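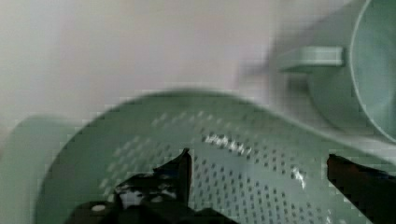

Hard water and limescale, how much is it really worth fighting?

Posted in: Kitchen and Household > Water

Halyna Ivanyshyn

Moved to Fillton in May from a soft water area and I'm losing my mind a bit. White crust on everything. Kettle, taps, shower screen, colander, the little rubber bit on the dish rack. I wipe it, it comes back by Thursday. Tea has a skin on it. My hair feels like a doormat.

Plumber came to do the stopcock and while he was here quoted me 1,864 for a softener fitted, under the sink, plus salt forever. That is a lot of money for me at the moment. Neighbour says don't bother, just use vinegar. Other neighbour says vinegar wrecks your taps.

So what I want to know:

- is a softener worth it in a two person flat, rented out downstairs, we own the upstairs
- is vinegar ok or not
- does it matter for cooking. My beans are taking ages. Same beans, same pan, same soaking, and they stay like gravel. Pasta seems fine. Is that the water or did I buy old beans
- anything for the kettle that doesn't taste of chemicals afterwards

I've had one of those jug filters before, don't know if it does anything for scale or only for taste. Sorry if this has been asked, I did search but most of it was from people selling softeners.

Edit: water company website says "very hard", no number given that I can find.

9 people found this useful

Severyn Hnatiuk

Hi, been in Plangate 26 years, same sort of water as you by the sound of it, so here goes. Typing on my phone on a break so excuse mistakes.

Beans first because that's the easy one. Yes it can be the water. Calcium in the water firms up the skins and they don't soften properly. Old beans do the same thing though so could be both. Half a teaspoon of bicarb in the soaking water, soak overnight, tip the lot into a colander and rinse well, fresh water for cooking. If they're still hard, a tiny pinch in the cooking water as well. Tiny. Too much and they go to mush and taste of soap. Salt in the soak is fine, whatever your gran said. Leave tomatoes and anything sour till the beans are soft.

Boil red kidney beans hard for ten minutes at the start whatever else you do, don't just simmer them.

Kettle. Citric acid, the powder, from the baking aisle or a hardware shop. Two tablespoons in a litre of water, for a kettle that's properly furred up. Boil the water first, switch off, THEN put the powder in slowly. If you put it in before boiling it can foam up and come out of the spout. Leave it twenty minutes, pour away, rinse, boil once with plain water and chuck that. No smell. Vinegar works too but the kitchen stinks of chips for a day and the first cup of tea is horrible. Do it once a fortnight with less powder and it never gets bad.

Taps. Your second neighbour is half right. Vinegar left on overnight can dull the chrome and it's worse on the coloured finishes, black and brass and so on. Ten minutes with a soaked cloth wrapped round, then rinse and dry, and mine have been ok. For the spout end, unscrew the little mesh part if it comes off and soak that on its own. Put the plug in first. I have lost two down the waste.

NEVER on marble or limestone. Eats it. Acid and stone don't mix. And don't use anything acid with bleach or straight after bleach, that gives off a gas you really don't want.

Plastic kitchen stuff, so your colander, dish rack, washing up bowl. Sit it in the sink with warm water and a spoon of the citric acid for half an hour, then an old toothbrush over any small holes. Comes off easy. Dry it with a tea towel afterwards instead of letting it drip, it's the drying drops that leave the marks.

Shower screen is the same story. Squeegee after every shower. Boring but it's most of the battle. My other half refuses, so I do it.

Softener. We had one put in, kept it eight years, didnt replace it when it went. Good things, less soap, towels nicer, boiler man was pleased. Bad things, it takes up the whole under sink cupboard, bags of salt are heavy and you're upstairs remember. Also you want one tap left unsoftened for drinking, check the plumber has allowed for that because it adds to the job. And if the flat below is on the same supply pipe you need to know where your side starts, worth asking before anybody cuts anything.

For two people I'd do a year of citric acid and see how you feel. A kilo bag lasts us most of the year.

Jug filter: yes, the ordinary ones do take some of the hardness out, until the cartridge is used up. Tea skin mostly goes. Change it when it says, they stop working well before the water tastes bad.

14 people found this useful

kettlefur

just get the softener. 2,000 all in for ours and never looked back. hair is the main thing. wife says same

1 person found this useful

Pasichnyk

Agree with most of the long answer but couple of things to add.

Ring the water company and ask for the hardness for your postcode. Ask for it in mg per litre as calcium carbonate, otherwise you get German degrees or French degrees or something and it's no use comparing. You need the number anyway for setting the dishwasher. That's the bit people miss when they move. There's a salt setting inside, look in the manual, and if the last people had it on low you'll get cloudy glasses no matter what tablets you buy. Mine was set to zero when I moved in. Zero!

Get a second quote. Devular did ours and came in well under the first firm, same size of unit, but that was a house with the stopcock in a sensible place so may not help you.

Washing machine, I'd just use the hard water dose on the detergent box and not bother with the extra tablets. Don't run everything at 60 either, scale builds up quicker in hot water.

Hair, rinse with a jug of filtered water at the end. Cold and miserable but it does work. Or a spoon of cider vinegar in the jug, keep it out of your eyes.

Beans, tinned. Sorry.

53 people viewed this answer, 3 found it useful

Halyna Ivanyshyn

Thank you both, very helpful. Dishwasher was on the lowest setting so that explains the glasses. Kettle done with citric acid and I can see the bottom again. Trying the bicarb soak tonight with chickpeas, will also ask the plumber about the drinking tap because he never mentioned one. Not spending the money yet I don't think.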